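Draft practice guide for robotic computer dismantling opens for comment

Ostdale, 14/04/2024

A draft code of practice covering the use of robot arms to take apart end-of-life desktop computers has been released for public comment, with submissions open until October.

The document, titled Robotic Disassembly of Desktop Computing Equipment: Good Practice for Small Cells, was prepared by Pirgate, a recycling engineering group based in Ostdale, together with the equipment integrator Ponitz. It runs to 70 pages and is intended for operators with one or two arms on a bench. Large automated lines are outside its scope.

The draft does not replace existing machine safety standards. Operators would still need to carry out a risk assessment for the complete cell, including the gripper, the fixtures and the item being worked on. The authors state that the guide fills in the level of detail below those standards, where most sites currently write their own procedures.

Clause 4 deals with the condition of the computer before it enters the cell. Mains leads must be removed and the unit left to stand for a set period, which the site is to record on the job sheet. The side panel is to be taken off by hand. Power supply units are not to be opened in the cell under any circumstances, and a unit with a swollen, leaking or scorched part is to be diverted to manual handling.

Clause 5 covers how the case is held. A tower must be laid on its side with the opening facing up, on a flat surface that allows clamps or stops to be fitted. The draft permits a case to rest under its own weight for light lifts, such as memory modules, but calls for positive restraint when a part is pulled from a cage or a latched slot.

Clause 6, the longest in the draft, concerns the order of removal and where each part goes. Every part type is to have its own holder on a staging fixture, shaped so that the part can only sit one way. Processors are to be placed flat with the heat spreader up. Memory modules are to be supported at both ends. Parts must not be stacked, and the fixture must be cleared before the next case is loaded.

Printed plastic fixtures are accepted, subject to inspection at the start of each shift. Any holder with a crack, a lifted layer or visible wear at the contact face is to be withdrawn. Where parts are intended for reuse, the site must show that the fixture material meets its own static control plan. 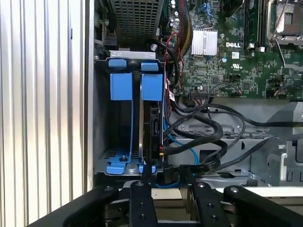
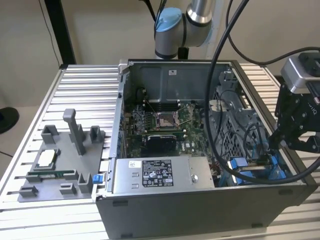
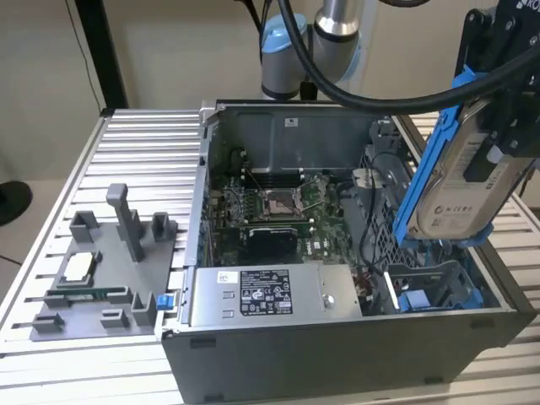 Desktop tower with side panel removed and drive cage within reach of the gripper. In the third picture the gripper is holding a hard drive in its blue carrier.

Hard drives receive separate treatment in Clause 7. The data and power connectors must be released before any pulling force is applied to the drive. The draft allows this to be done by hand or by the robot, but requires a check that both are free. A camera check is acceptable if the connector end of the drive can be seen clearly. If the view is blocked by cabling, the job must stop and an operator must confirm.

Drives fitted in tool-free carriers are to be gripped by the carrier where possible. The gripping force limit is to be set for the carrier and the bare drive separately, and the higher value must not be used as a default for both. A drive is to be lifted clear of the cage before any sideways movement begins.

Once removed, a drive is treated as holding data until the site's records show otherwise. It must be logged against the case it came from and moved to a locked container before the end of the shift. The clause does not set out a method of erasure or destruction, and refers readers to the customer's contract.

Loose cable is named in Clause 8 as the main cause of stopped jobs. The clause draws on a trial run by Ponitz, in which 1,448 desktop cases were processed and each stoppage was given a cause code. Snagging of the gripper or its linkages on internal wiring was the most common code, followed by failure to locate a latch. The full table is given in Annex B.

In response, the draft asks sites to do the following:

Plan the approach path so that the fingers enter the case away from cable bundles where the layout allows it.

Route the robot's own cables so that slack cannot drop into the open case at any point in the cycle.

Set a force threshold for withdrawal as well as for insertion, and stop the arm when either is passed.

Keep a record of each case model for which a path has been tested, including the date and the software version.

The second point has been altered from an earlier working version, which called for all arm cabling to be enclosed. Integrators consulted on that version noted that full enclosure can limit wrist rotation and hide wear. The current text allows external cables if they are tied at stated intervals and inspected weekly.

Clause 9 sets out two operating modes. In supervised mode, a trained operator watches the cell and can stop it from outside the reach of the arm. In unattended mode, the cell must be guarded and must detect a dropped part without human help. Sites would need to complete a qualifying run in supervised mode before changing over, with no unexplained stoppage in the final stage. The length of that run has been left blank in the draft, and comment is sought on a suitable figure.

Comment is also sought on training records. The draft proposes that operators be requalified when a new gripper is fitted, even if the arm and the program are unchanged. Assefa, a refurbishing firm that reviewed the text before release, has asked that this be limited to grippers of a different type or stroke. Its view is recorded in a note to the clause.

The cost of compliance is addressed only briefly. Pirgate puts the added outlay for an existing single-arm cell at around $3,530, made up mostly of replacement fixtures and a lockable drive container. The figure does not include labour for rewriting procedures or any change to guarding.

Laptops, all-in-one units and rack servers are excluded from this edition. The authors give battery handling as the reason for leaving out laptops, and say a separate part may be drafted if there is enough interest.

Submissions should quote the clause number and propose replacement wording. General remarks will be accepted but may not receive a written reply. Comments on Annex B should identify the cause code concerned. A comment form is supplied at the back of the draft, and printed copies can be requested from the Pirgate office in Ostdale.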